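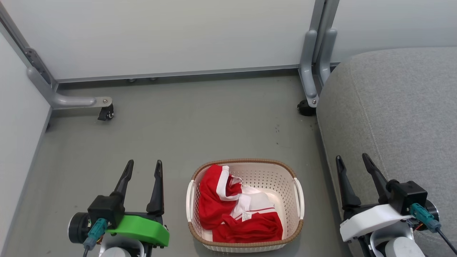
I have been meaning to write about our house rules for most of the fall, and a quiet Sunday with a pot of tea seems like the time. When Lowri Probert and I started teaching robot arms to handle laundry, we had exactly one rule, which was "don't break anything," and you can guess how much use that was to a new person on their first shift. We now have six, written on a card by the door, and the first says that both grippers are open and clear of the cloth before anybody calls a start. Open means fingers apart, one gripper on either side of the basket, with a single crumpled red and white shirt in it and nothing else. I like a care label showing, too, though I lost that argument and it never made the card!

The second rule is about the floor. Bonifacio Echevarría wanted tape marks for everything, down to the last inch, and I wanted none, and we went back and forth for three weeks (very politely, with a lot of cookies). What we settled on is that large things stay put and small things may wander. So the sofa stays, the panel on casters stays, and the basket can go anywhere both arms can reach without stretching. Dennis Lema checks the reach at the beginning of each shift by moving the arms slowly, by hand, and I would not skip that for anything.

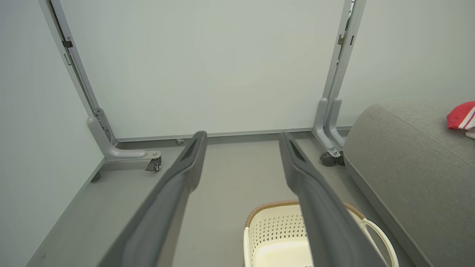

Casters deserve a rule of their own, and they got one in November. Anything on wheels gets looked at before the arms are powered, at floor level, which means kneeling down – my knees have opinions about this. Go by what you see at the wheel and the foot and forget what the top of the panel is doing. If a piece has moved, you write it in the log and then put it back, in that order. Delyth Lewis went through 54 of our old log pages and found moves we had fixed and never mentioned, mostly mine, I'm sorry to say.

The other three rules are duller: who holds the stop button, how long a shift runs, and what counts as a bad take. On that last one we keep the bad takes and label them, and the label says what went wrong in plain words. "Dropped sleeve" is fine. "Weird" is not fine, and I have written it more than once.

Lowri is typing up a clean copy of the card this week, and I'll post it when she's done.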